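Print | E-mail

Two grippers, one operator: notes on bimanual demonstrations

13 June 2021

The single-hand sets were finished in December, and I have put off the two-hand ones for longer than I care to say. Most of the delay was calibration. With one hand-held gripper you can live with a sloppy pose estimate, as the policy only needs motion relative to the fingers. With two, the relative pose between the left and right hands matters, and any error in it goes straight into the action labels.

My procedure at the moment is as follows. Both grippers are started within 2 seconds of each other, held still, then swept slowly through the room so that each camera sees plenty of fixed structure. Ceiling ribs are good for this in one direction and bad in the other, as repeated parallel lines give the tracker several equally plausible answers. Window edges help. Wanting Zeng suggested rotating each wrist during the sweep in addition to moving the arms, and that removed most of the scale drift I was seeing.

After the sweep I open and close each gripper fully, twice, to fix the limits of the finger width signal. Then the demonstrations start.

Fingers apart, chair and blinds behind them: 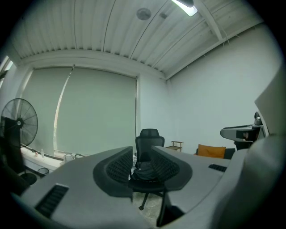
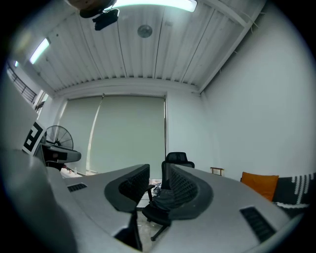 The current count is 291 demonstrations, of which I expect to discard a fair number. The usual fault is speed. A person handing an object from left to right does it faster than the arms can follow, and the replay then clips at the joint velocity limit. I now practice each handover at half pace before recording. It feels unnatural for an hour and then it doesn't.

I also tried the same tasks by remote control, with Asger Lykkegaard on the leader arms. The joint limits are respected by construction, but each demonstration took much longer and he was tired by lunch. For anything involving contact I would still consider it – you see at once when the robot cannot reach.

Training runs on the Tenport machine. The next post will cover latency matching between the two streams.

Recent items
Finger pads: when to replace them
Why I stopped filtering the width signal
Erkau trip report
Budham arm, second mounting attempt

Comments (3)

Grímur Skov: Do you align the streams on device clocks or on the images?

Vibeke Egilsson: We had the same trouble with ribbed ceilings. Starting the sweep toward a corner helped a little.

Eyvindur Nørgaard: Is 2000 still your target for the full set, or has that come down?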